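Špela Stojanovska talks about burgers the way other people talk about bridges. Her booklet on building them, published by the small press Demus, has sold almost 2,000 copies, and when I asked where to begin she was off before I'd found my pen.

"The bottom bun!" she said. "Everyone fusses over the top one. The bottom does all the work, so give it a wide piece of lettuce, wider than the bread, and then the tomato goes on the leaf."
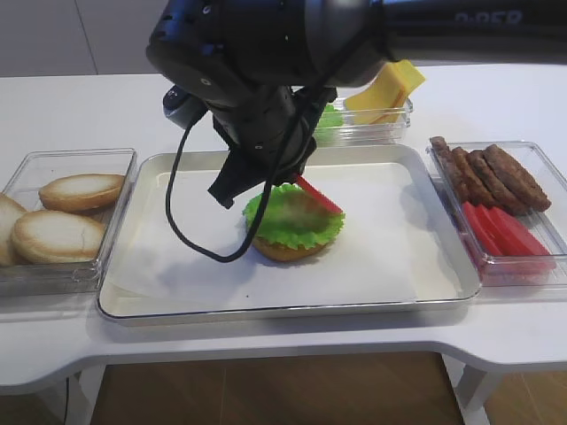
Ülle Grīnberga disagrees, and told me so at length: she puts tomato under the lettuce, always has, and thinks the leaf belongs up near the sauce where it stays crisp. Stojanovska laughed when I passed this on. They have been having this argument since November, and I think both of them love it.

What she cares about even more is the layout. Buns on the left, a lined tray in the middle, lettuce and cheese behind it, patties and tomato on the right - and everything in clear containers, so you can tell what's there without lifting a thing.

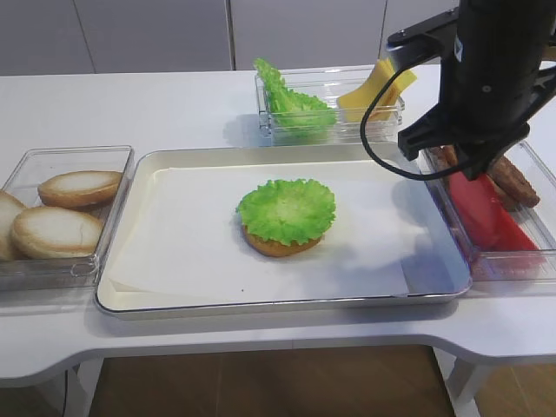
*Bun and lettuce on the tray, with the fillings set out beyond it.*

"I like the cheese standing up," she said. "Slices lying flat turn into one big slice. Stand them on edge, let them fan a little, and you can take just one."

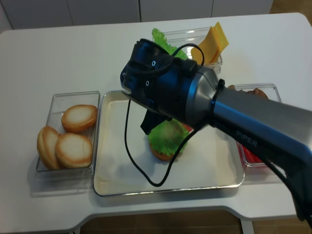

She feels the same way about lettuce, which she keeps upright like letters in a rack. And she wants a big tray, much bigger than the burger, because a frilly leaf needs elbow room. I tried her layout at home that same evening and it's wonderful - I made 2 burgers and never once crossed my own hands.

Does she ever go straight to the patty? "Never! Tomato first, then I stop and look at it. Green, red, that golden edge of the bun. It's my favorite moment of the whole thing."
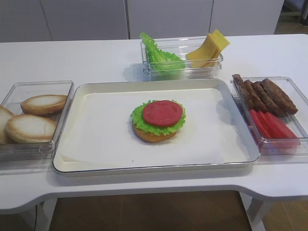
*Tomato on, patty still to come.*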